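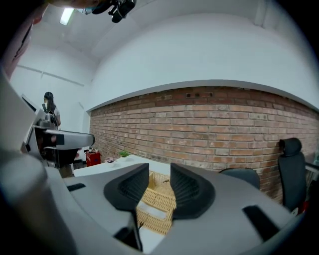 Basket and brick wall

Brick wall indoors, how do I clean it without wrecking it?

Posted by Drullia, July 5, 2022

Hi all. Long red brick wall in our main room, white plaster above it and a thin ledge where they meet. Up near the top there's a few dark gaps, like bricks are missing or somebody left holes. No idea why. House is old, we moved in last month and the previous people left zero notes.

Two things. One, the brick sheds. Sandy red dust on the floor every morning, and in the wicker basket I keep in there too, it gets down in the weave and I can't get it out. Two, the holes. Fill or leave? Got a quote for 3,000 to "restore" the whole wall, which, no. Would like to spend 200 tops. Not afraid of a ladder.

Also is it ok to seal it? Husband wants shiny. I do not want shiny.

Wendell Oyelaran

Did masonry for 20 years, retired now. Don't seal anything yet. Find out where the dust is coming from first, the brick face or the mortar. Rub a thumb along a joint. If it comes away like sand your mortar is tired and sealer just glues the mess in place for a while.

Cleaning: vacuum with the soft brush, top to bottom, ledge first. Then a barely damp sponge, plain water, change it often. No wire brush, no muriatic acid whatever the guy at the store says. Let it dry a few days, then look again.

The gaps. Could be old joist pockets, could be vents, could be somebody ran out of brick. Shine a flashlight in before you fill anything. If you feel air moving, leave it alone untill you know where it goes. If it's a dead pocket, a salvaged brick and lime mortar. Not portland on old soft brick, too hard, it'll crack the faces off. Soak the brick first. Materials should come in well under your 200.

If you do seal later get a breathable one, matte. Test a patch down low behind furniture, and show it to the husband.

Ploken

We just painted ours white lol. No more dust. 2 coats, took a weekend

Hutchins

Would not paint, you never get it back off. Ask me how I know.

For the basket: take it outside, turn it upside down and smack the bottom, then a dry paintbrush in the weave, the cheap kind. Vacuum after. If its still dusty a quick rinse with the hose and dry it in the shade, full sun makes wicker brittle. I do mine maybe every 20 days when the fireplace is going. Line it with an old pillowcase too, then you only have to wash the pillowcase.

Contact us | © 2022 Sketham Home Help | Back to top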